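Kivetti Revises Care Instructions for Wood Finishes

September 2020

Furniture maker Kivetti has issued new care instructions for its clear-finished tables and desks, replacing the sheet that has shipped with its products for the past 4 years. The revision follows a review of 1138 service requests, of which 787 concerned the surface finish. The remainder dealt with joints, hardware and transport damage.

According to the company, the largest group of finish complaints involved dull patches left by household cleaners containing ammonia or alcohol. The old sheet advised against "harsh products" but did not name any. The new one lists ammonia, alcohol, acetone and chlorine bleach, and also excludes silicone sprays, which leave a residue that prevents a new coat from bonding.

"People were following the sheet. The sheet was too vague," said Hashini Liyanage, who manages product support at Kivetti.

Routine cleaning is now limited to a soft cloth dampened with water and a small amount of dish soap, wiped in the direction of the grain and dried at once. Scouring pads of any grade are excluded. Light marks can often be seen only when the surface is viewed at a low angle to a lamp or window, and the sheet recommends checking this way before any repair is attempted.

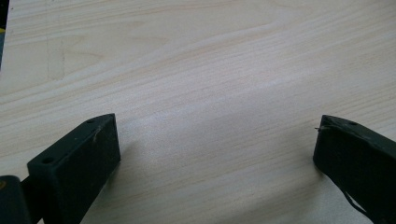

Repairs and Refinishing

Owners may treat shallow scratches themselves with paste wax. Damage that reaches bare wood should be sanded and recoated by a finisher. Kivetti has named two repair shops, Yaman and Kosteck, to handle work under warranty. Bogumił Czerwiński of Kosteck said a full tabletop recoat takes 4 working days, including curing time.

Warranty terms are unchanged. Claims for tables bought before April will be judged against the earlier instructions, and proof of purchase is required in all cases. The new sheet is packed with current orders and can be requested from Kivetti support by owners of older pieces.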